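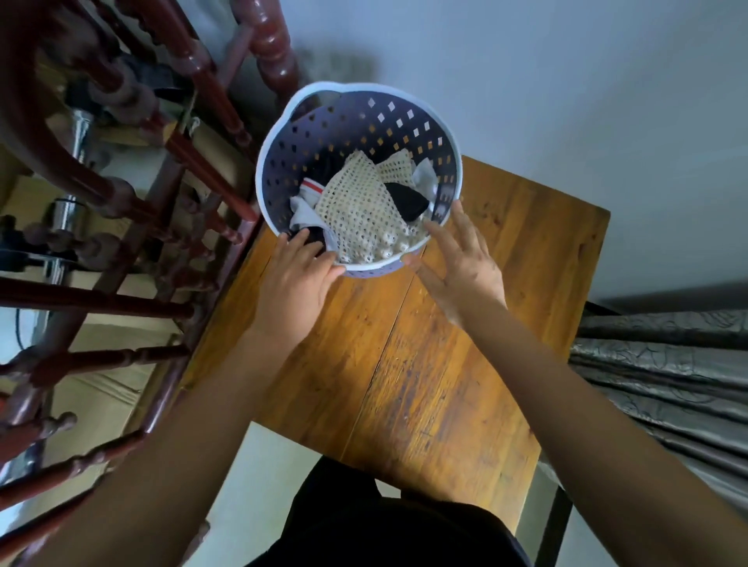

Hoteveo round laundry basket — short review, laundry's still going

Had it since September, so a fair few loads by now. Got the slate color with the white scalloped rim. Looks nicer than plastic usually does at this price.

Good stuff first. Rim is smooth, no sharp seam where you grab it. Holes all the way round so socks and such don't sit there getting musty. Light. I dump it on the kitchen table to sort and it hasn't scratched the top yet, fingers crossed.

Size — smaller than I expected. Fine for one person's darks or a load of delicates. Towels, forget it, two and your full. I should of read the measurements.

The holes are little diamonds and crochet things catch on them if you yank. Lift the stuff out slow. Also lint gets in there, I rinse it in the tub every so often and it's fine.

No handles, just the rim. Ok on the flat, less great on stairs with a wet load. The walls flex a bit when it's heavy. My old Skadlow one was stiffer but it cracked at the bottom, so who knows.

Shipping took forever, box was huge for one basket. The Nirgate store had the same thing in beige only.

Would buy again for small loads. Big family, get the tall one.

4 out of 5

60 people found this helpful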